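Early August, and hot in the house by 10. I had promised myself I'd get to the drawing before lunch, and for once I did. Benvinda always said to put in the center line first and let everything else hang from it, so that's what I went by — one thin line down the middle, then the little circles and dashes and dots in their rows, all of it in pencil and all of it so pale I have to lean in to find it. I do love this stage, when the sheet is nearly all white and I can still change my mind about everything! Carolina called from Waltcombe and we talked far too long about her plums. I'll look at the rows again after supper, with my good glasses on.
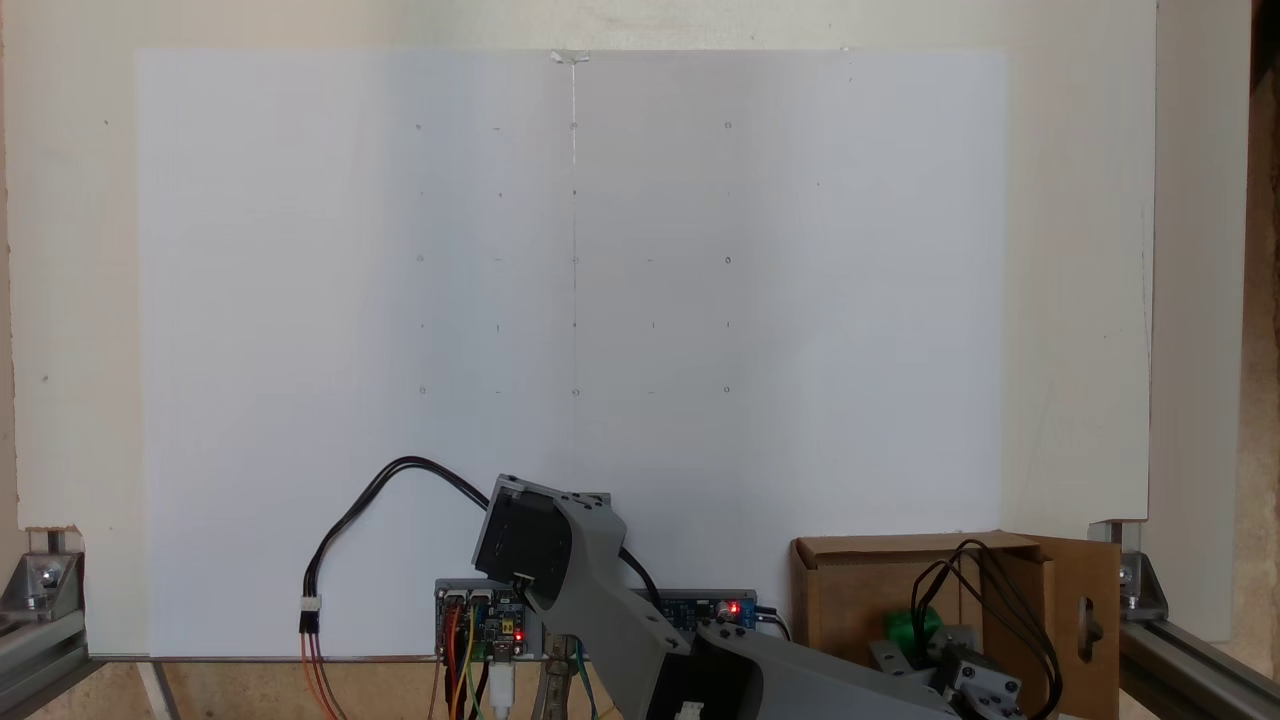 Five rows in pencil, taped up on the board.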